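Print this thread | E-mail this thread

Renaming old files or leaving the camera numbers alone?
Started by Misaki Minami, November

Misaki Minami
I have 1733 pictures from Nasinari on one drive, taken over several visits with two different cameras. The file names are whatever the cameras gave them, so there are two sets of DSC and IMG numbers, and both counters rolled over at some point. I have duplicates of the same number that are completely different pictures.

I want to make a small book from them this winter and I can't find anything. I know there is a picture of the ferry steps in the rain. I have looked for it on four evenings.

My plan is to rename the lot as place, year, month and then a running number. Before I start I would like to hear from anyone who has done this and regretted it. 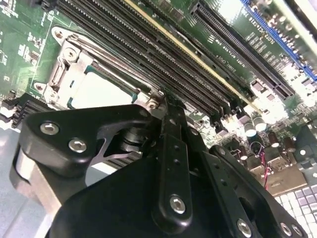

What I have done up to now

- Copied the whole drive to a second one and put that in a drawer.
- Made one folder per visit, going by the date inside the file and not the date on the folder.
- Marked 320 that I might want for the book, using the star rating in Cekorano.
- Renamed one folder as a trial. The stars vanished for that folder.

The last one is what stopped me. Does Cekorano tie the stars to the file name?

kuroda_m
Yes. If you rename outside the program it treats the file as missing and the renamed one as new. Rename from inside it and the stars stay. The command is in the Library menu, well down.

For the folder where you lost them, put the old names back and open it again. Mine came back when I did that.

Estíbaliz Soler
I would leave the names alone. I renamed everything once, by place and subject, and I spent most of a spring on it. Then I sent some files to Havlíček for printing, they came back with questions about two of them, and I couldn't match their names to anything because I had changed my system in between. The camera number is ugly but it is the one thing about the picture you didn't make up.

Folders by date, captions for the rest. If you want to find the ferry steps, write "ferry steps, rain" in the caption field and search for it.

kuroda_m
The camera number isn't much use when there are three files with the same one. She says so in the first post.

Estíbaliz Soler
They are in different folders.

kuroda_m
Until she pulls the book pictures into one folder. Then the computer asks whether to replace the file, and it's late, and you click yes. I lost a portrait of my uncle that way. I had the negative of a similar one but not of that one.

Misaki Minami
That is more or less what I'm afraid of. Putting the old names back worked, by the way, the stars are there again. Thank you.

Could I keep the camera number and put the date in front of it? So it would be year, month, day, then the original name. Then I'm adding something and not throwing anything away.

Chiharu Nishimura
This is what I do and I've never had trouble with it. Two cameras can still clash if both shot the same number on the same day, so I add a letter for the camera after the date. A for the old one, B for the newer one. Write down somewhere which is which. I keep it in a text file in the top folder.

Check the clocks first. One of my cameras was an hour out for most of a year because I never changed it after a trip, so pictures from the two cameras don't line up in order. Most programs can shift the time on a whole batch. Do that before renaming if you plan to have the time in the name as well.

Estíbaliz Soler
I can live with that one. My objection is to putting the place and subject in the name. You will spell it three ways, and a picture of a boat in front of a church is going to be filed as one or the other.

I still say captions matter more. You can have the tidiest file names in the world and not know who is standing in the doorway.

Misaki Minami
How much do you write in a caption? I tried doing a few last night and they got very long. I started writing about the weather and what we had for lunch.

Estíbaliz Soler
Who, where, and anything that isn't obvious from looking. I stop at one line. Lunch goes in a notebook if it was a good lunch.

Chiharu Nishimura
I would leave the lunch in! When I made a book of my parents' street, the bits people read out to each other were the ones I nearly cut. You don't have to print every word, but it's easier to shorten a long caption later than to remember what happened. My mother corrected half of mine and by then I was glad there was something to correct.

For the book itself I wouldn't caption all of them first. Do the starred ones. The rest can wait until you have a cold.

kuroda_m
Agree about only doing the starred ones. Also, check where the program puts the captions. Some keep them in their own catalogue and the file itself has nothing in it. In Cekorano there is a setting called "write to file" and it was off when I installed it. If it's off and the catalogue goes wrong, your captions go with it.

Estíbaliz Soler
I keep that setting off on purpose. I don't like a program writing into my originals. I export the captions as a separate list every Wednesday and keep the list with the backup.

kuroda_m
Every Wednesday for how long? I wouldn't manage a month.

Estíbaliz Soler
Years. It takes as long as the kettle.

Misaki Minami
I think I need to have it write to the file, I know what I'm like with weekly jobs. The second drive in the drawer has the untouched originals anyway, so if something goes wrong I can start again from there.

One more thing. The drive in the drawer is a Corex and it's the older of the two. Should I buy a third before I touch anything, or am I being too careful?

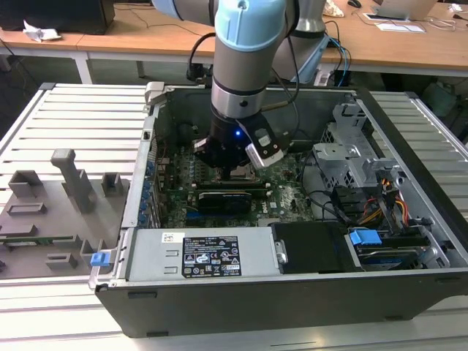

Chaiwat Phuthong: buy the third one and keep it at somebody else's house. Two drives in the same flat is one burst pipe away from none. And open a few files from the drawer copy first, full size, from different folders. I had a backup which listed every file perfectly and about one folder in it would open.

Chiharu Nishimura
Seconded. I swap drives with my sister. Hers is full of dog pictures and I have never looked at all of them.

Misaki Minami
Ordered one this morning. I opened 15 files from the drawer copy and they were all fine, so I'll run the rename at the weekend from inside the program, with the date in front and Chiharu's letter for the camera.

I also found the ferry steps. They were in the second visit and I had been looking in the third. It isn't raining in the picture, the steps are only dark, so the caption would have been wrong as well.

Estíbaliz Soler
Put it in the book anyway. Which paper are you thinking of?

Misaki Minami
Matt, I think, but I haven't asked for samples yet. I'll start another thread when they arrive.

Contact the moderators | Copyright remains with the individual posters | Back to top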